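Braulio Ochoa
thread, because three people asked and I can't fit it in a reply

OK so you want to know what it's like to teach a robot arm to fold a towel. Settle in, this is going to be long and there's a lot of towel in it.

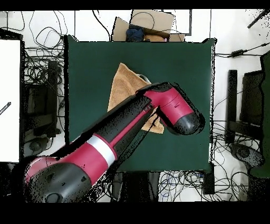 First thing, I'm not writing code for most of this. I do the job myself, through the arm, over and over, and the computer saves every joint angle and every camera view while I do it. Later a model trains on all that and tries to do the same. My part is being a very patient person who folds the same towel all afternoon.

There are two ways we do it at Stistau. One is you grab the arm and push it around (hand guiding, the motors go soft and just hold up their own weight). The other is remote control, where I move a small arm at my desk and the big arm copies me. I've done plenty of both now and I have opinions!!

Hand guiding feels great for the first ten minutes. You can feel the weight of it, you can feel when the wrist is about to run out of travel, and you place it exactly where you want it. Anything with a hard surface, I'd start there every time.

Problem: your own body is all over the recording. My elbow is in the camera, my sleeve is in the camera, my big head is in the camera. The model learns that folding a towel involves a guy in a gray hoodie leaning in from the left, and then at test time there's no guy, and it gets confused.

You can get around that by guiding it once, then having the arm play the motion back with you out of the way, and recording the playback. Works fine for a box. With cloth it's hopeless. The towel never lands the same way twice, so the playback grabs at a corner that's somewhere else.

So for towels it's remote control, all day. I sit off to the side, one hand on the little arm, eyes on the real cloth if I can see it and on the monitor if I can't.

The first week of that is humbling. You have no feeling in your fingers. You think you're touching the towel and you're an inch above it, or you think you're above it and you're leaning the whole arm into the mat. I tripped the force limit so often that McKinnon (the lab next door, lovely people, thin wall) started cheering when they heard the brakes click.

What helped me most was slowing down on the way in and not on the way out. I used to creep the entire time and my demos ran forever. Now I move at a normal speed until I'm over the cloth, ease down, and go back to normal speed once the corner's up.

Also, don't hover. I can't say this enough. If you stop in midair to think, the recording has a robot stopping in midair to think, and you'll get a model that parks itself over a towel and stays there. Think BEFORE you hit the pedal.

Yes there's a pedal. Left tap starts an episode, right tap saves it, long press on the right throws it out. I threw out 14 in a row one evening and then went home, which was the correct decision.

Someone asked about numbers. My goal for one variation is 50 good demos. A variation means one kind of starting mess with one kind of fold. Then I train, watch it fail, and record more of whatever it failed at. Usually it's a corner folded under itself.

On starting messes: I used to lay the towel out a little too kindly. You don't notice you're doing it. You drop it, it lands in an awful wad, and your hand goes in and fixes it just a tiny bit before you sit down. Then the robot only knows how to handle polite towels.

My rule now is drop it from shoulder height and walk away. Whatever it does, that's the start. If the nearest corner is buried, good, I have to go find it and the robot gets to see how that's done.

Do leave your mistakes in sometimes, by the way. If I miss a corner and get it on the second try, I keep that one. A model that's only ever seen perfect grabs has no idea what to do after a bad one. If I drop the towel and knock it off the mat, that goes in the trash.

Somebody asked in DMs if you need to be good at video games. Werard, who started here in January, doesn't play anything and was better than me in two days. Werard used to ice cakes for a living. Draw your own conclusions.

It is tiring in a way I didn't expect. My shoulder goes before my attention does. I do sets of 6, get up, shake the arm out, drink some water, come back. If I push past that my demos get jerky and I can see it in the joint plots the next morning, little sawteeth everywhere.

Oh and two people should agree on how to fold before they both start recording. We didn't. I go long edge first, Werard goes short edge first, and the first model we trained on both of us would start my way, change its mind in the middle and make a sort of burrito. We go long edge first now (I won the coin toss).

Where it's at today: it finds a corner most of the time, first fold is decent, second fold is a coin flip. Best I've had is 5 full folds in a row and I did a lap of the room.

Next up is getting the same setup going at our Irnberg site with different towels and a different operator, and I want to see how much of my stuff carries over. I'm guessing the reaching does and the corner finding doesn't.

If you've done this with anything floppy (shirts, bags, cables, dough??) tell me how you handle the hidden corner thing. Replies are open, I'll be around after dinner.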